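Deltwood display corner, monthly safety check with my comments
Checked 6/24/21, next one due in July
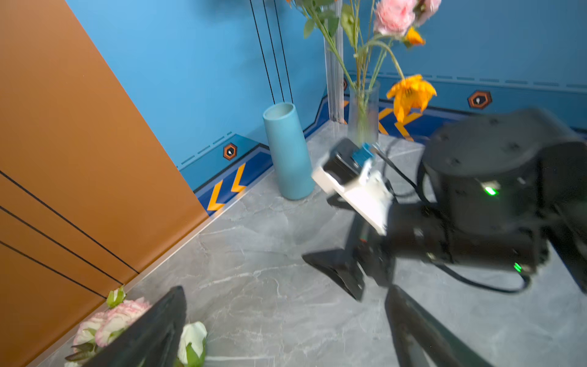 I start at the floor and work up, otherwise I lose my place (and I do, every time!).

1. Floor: PASS
No chips or raised edges that I could feel underfoot. I do like that grey marble pattern, but it hides drips terribly well, so run a dry cloth over it as well as looking.

2. Baseboard and blue skirting band: PASS
Pressed along both with my thumb and nothing moved. Chevrons all stuck down.

3. Orange-brown panel: PASS, dusty
The black grooves want a soft brush. Please don't spray anything into them!

4. Cables by the blue wall: WATCH
They hang just above the teal vase and I'd be happier with them clipped up out of the way. Job 317 raised.

5. Vases: PASS
Ran a finger round each rim, no nicks. The tall ribbed one in the corner is the one I'd worry about if somebody caught it with an elbow, so I've asked for museum putty under all of them.

6. Flowers: PASS
Artificial, so no water to spill, hooray. The big yellow-orange one droops out to the right – tuck it back in if it bothers you. Label says Pretano, fire rating sheet is in folder 9.

Still to do: putty, clips, brush.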